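Home Guides Items Kits Loans Labels Contact

Print this page | E-mail this page

Astach Loans User Guide
Section 5: Setting up loose-part kits

A loose-part kit is any toy, game or building set that goes out to a borrower as a number of small pieces under one barcode. Building bricks, marble runs, train track and wooden blocks are all handled the same way. Single toys and board games with a fixed contents list are covered in Section 4.

You need a Lending Manager login to create a kit type. Desk logins can issue and return kits but cannot change them.
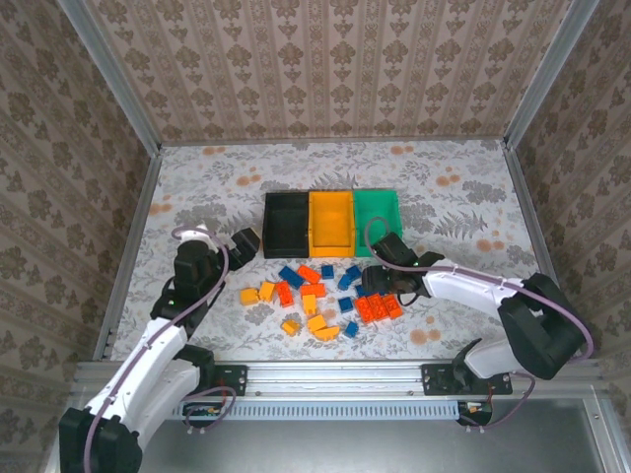 Lanholm Toy Library — Systems and Stock

Before you start

Sort the pieces first and enter them second. A kit record can be changed later, but every change after the first loan is written to the borrower's history and prints on their receipt.

You will need:

- the pieces for the kit, already cleaned
- an open bin for each group you are sorting into
- the kit scales, set to grams
- a roll of 2491 labels for the Donel printer
- the lidded box or drawstring bag the kit will go out in

Bins of different colours, such as black, yellow and green, make it easier to tell groups apart, but Astach does not record the bin colour.

Note: Weigh the empty box or bag with its lid or cord. Write the figure down before you put anything in it. This is the tare weight and you will be asked for it at step 6.

5.1 Create the kit type

1. Open Items and choose Kits from the left-hand menu.

2. Select New kit type. If the button is grey, you are logged in with a desk login. Log out and back in as a Lending Manager.

3. Type a name for the kit. Keep it short. The label has room for 24 characters and anything longer is lost without a warning.

4. Choose a counting method:

 By piece — for kits where every piece matters, such as a marble run.
 By weight — for building bricks and other kits where a missing piece or two makes no difference to play.
 By group — for kits made up of several sorts of piece, where you want a separate figure for each sort.

5. Set the tolerance. For kits counted by weight, this is how many grams light a kit may be when it comes back before Astach asks for a check. The system default is 5. Leave this alone for small kits. For large brick kits enter a higher figure, or you will be asked to check nearly every return.

6. Enter the tare weight, then the full weight. Both must be whole numbers. The kit scales stop at 2000 grams. Split anything heavier into two kits, each with its own barcode.

7. Select Save. The kit type is now on the list but cannot be lent until it has at least one copy.

Caution: Do not use By weight for any kit that holds magnets, button batteries or glass marbles. These must always be counted by piece, at issue and at return. 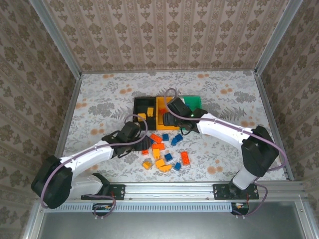

Satish Sengar

5.2 Add groups (By group only)

Skip this part if you chose By piece or By weight.

1. Open the kit type and select the Groups tab.

2. Select Add group and give it a plain name that a borrower would understand. "Long bricks" is better than "2x8 and over", as the name prints on the contents card.

3. Enter the number of pieces in the group.

4. Repeat for each group. You can have as many groups as you like, but the contents card runs on to a second page after eight, and the second page tends to go missing.

5. Drag the groups into the order in which you want them checked. Put the group that is most often short at the top.

6. Select Save groups. This button is separate from the main Save button, and you need to press it before you leave the tab.

Note: Sorting by size gives fewer disputes at the desk than sorting by colour. If you sort by colour, decide how you will treat pieces of more than one colour and put this in the Notes box, so that the next person does it the same way.

5.3 Add a copy and print the label

1. From the kit type, select Add copy. Astach gives the copy the next free barcode.

2. Check that the Donel printer is switched on and its light is steady. A blinking light means the roll has run out or the cover is not shut.

3. Select Print label. One label and one contents card are printed.

4. Fix the label to the short side of the box, below the lid line. On a drawstring bag, put it on the card tag and not on the cloth.

5. Put the contents card inside, face up.

6. Scan the label. The kit screen should open with the status Ready. If it opens with the status Draft, go back and check that a full weight or a piece count has been entered.

Caution: Labels printed before the March update have the old code layout. They will scan at the desk but not on the hand-held readers. Reprint them as the kits come in. There is no need to recall kits that are out on loan. 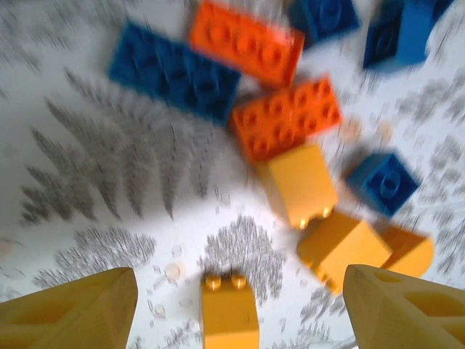
5.4 Check a kit on return

1. Scan the kit. The last known weight or count is shown on the right.

2. Open the box and look for anything that should not be there. Pieces from the borrower's own sets are common in brick kits. Put these in the Solanki tray by the desk and make a note on the borrower's record.

3. Weigh or count the kit, following the prompt.

4. If the figure is within the tolerance, select Accept. The kit goes back to Ready.

5. If it is not, select Hold. The kit is taken off the catalogue until a Lending Manager has looked at it. Do not charge the borrower at this point.

6. If pieces need washing, set the status to Cleaning. Let them dry before weighing, as water in the hollow parts adds to the weight.

Note: On Saturday mornings, when the desk is busy, you may select Accept later. The kit stays on the borrower's account until it has been checked, but no late fee is added.

5.5 Error messages

Error 1014: the full weight is less than the tare weight. The two figures have usually been entered the wrong way round.

"Copy not found": the barcode belongs to a kit that has been withdrawn. Search with Show withdrawn ticked.

"Group total is zero": Save groups was not pressed. Return to 5.2, step 6.

Next: Section 6, Reservations and waiting lists

Contact the Systems and Stock desk | © Lanholm Toy Library | Back to top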